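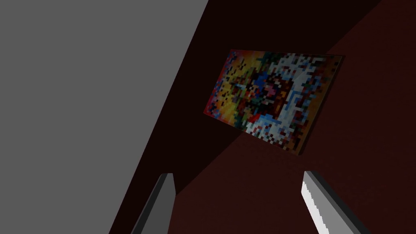
My project is about paint color and how it changes the way people feel about a small room, and I picked it because I spent most of last June hating my own bedroom. It was a flat, middle-of-the-road gray on all sides, and I kept blaming the window. Then I started reading about light reflectance value, the number on the back of a paint chip that tells you how much light a color bounces back, and I got hooked! A plain, smooth gray next to a wall that's almost black with a hint of reddish brown in it is the kind of pairing I kept coming back to, since the dark one makes the gray look lighter than it is. Our eyes compare. They're pretty bad at judging a color alone.

So for the practical part I painted sample boards. I used 5 colors from the Brurkorix range (the tester pots are cheap, and the store on Benjelloun Street had all of them), and I gave each board two coats, except the yellow, which needed three and still looked streaky. I'm leaving the yellow in the results anyway, but take it with a grain of salt.

I propped the boards up in the Skuven study room, which is narrow and gets sun only until lunch. Then I asked classmates to sit in there and fill out a short form: does the room feel bigger, smaller or the same, and would you want to study here? I ended up with more than 600 answers, because each person filled out the form several times, once per board and again in the afternoon. Typing them all in took forever — I should have used an online form.

The dark red surprised me most. I was sure everybody would say "smaller," and in the morning plenty did. In the afternoon, with the lamps on, a lot of the same people switched to "the same" and wrote things like "cozy" or "like a movie theater."

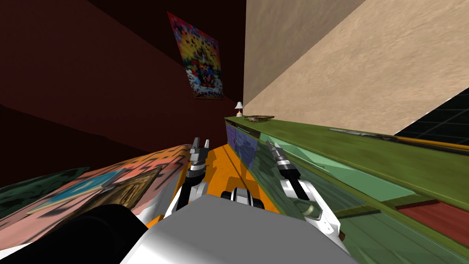 Beige did what beige does. People called the room bigger, and then in the comments they called it boring, sometimes in the same sentence. My favorite comment was "fine, like a dentist."

I also tried a textured finish from Plasus over one of the boards, and I'm not sure what to make of it. Rough surfaces throw tiny shadows, so the color looks a bit darker from the side than it does straight on. A couple of people thought it was a different paint altogether. My board was small, though, and I'd want a whole wall before I claimed anything.

Things I'd change next time: same lamp bulbs all the way through (I swapped one halfway, oops), bigger boards, and a question about how tired people were. As for my bedroom, I'm keeping the gray on 3 walls and doing the one behind the bed in dark red. My parents have seen the tester pot and they're thinking about it.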